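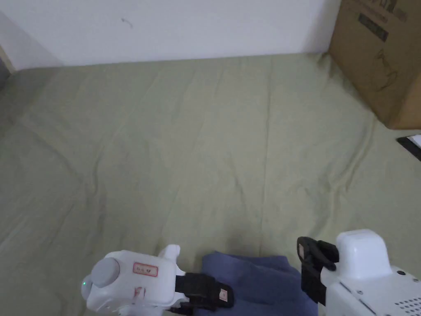
Scuffs on flat white paint: clean, touch up, or repaint the wall?

Forum: Interior Finishes > Paint and Coatings
7 replies

gkurek
Posted February 14, 2024
Flat white over drywall, two coats, rolled in December. Paint is Vudico interior flat, standard base, no tint. I have a thin gray streak near the middle of one wall and several fainter ones down the hallway. Tried a damp cotton cloth on one of the hallway marks. The mark got lighter but the spot now looks shiny from the side. Drop cloth is down and I have a quart left from the original gallon. Do I touch up or roll the whole wall?

halier_finish
What you have is burnishing. Flat paint has a high pigment load and not much binder, so rubbing polishes the surface. No cleaner will reverse it. Touch up with the same batch and you have a fair chance on flat. Stir the quart for a full two minutes first.

Rathore_S
Before any paint, test the streak with a dry melamine sponge. One pass, no pressure, then look at it from the side with a work light held flat to the wall. If the gray is rubber or shoe polish it usually transfers to the sponge. If it is metal (belt buckle, chair leg) it tends to smear.

plumbline7
Disagree with the sponge. Melamine foam is an abrasive. On flat it does the same thing the cloth did, only faster. I would go straight to touch-up with a 4 inch mini roller, same nap as the original, paint thinned slightly with water. Feather out past the mark and stop.

Rathore_S
It is an abrasive, yes. So is a cotton cloth with a thumb behind it. The point of one dry pass is that you find out what the mark is made of before you cover it. Some marks bleed through latex. Wax crayon and some inks will show again in a week unless you seal them.

gkurek
Original nap was 3/8. I cut in with a brush at the baseboard and rolled the rest. Does the brush matter for touch-up?

halier_finish
Yes. Brush touch-ups on a rolled wall show as a smooth patch because there is no stipple. Use the roller even on a mark an inch long. Load it, offload most of it on cardboard, then apply.

Fadgate_Lis
Contrary view: roll the wall corner to corner. I manage rentals and have tried touch-up on more walls than I want to remember. Even with the same can, the new paint dries a shade off once the original has had a few months of sun and cooking air. North walls are fine. Anything across from a window flashes.

plumbline7
Two months is not long enough for that in most rooms. Try the touch-up first. It costs a few ounces, and if it flashes you roll the wall anyway.

gkurek
Update. Dry sponge on the worst hallway mark, one pass: gray came off onto the sponge, slight sheen left behind. Mini roller over the sheen, thinned a little. Dried overnight. Visible only with the light flat to the wall. Will do the others the same way and leave the wall near the window for last.

Rathore_S
Write the batch number on the lid before you put the can away. Next time use a matte with a scrub rating in the hallway.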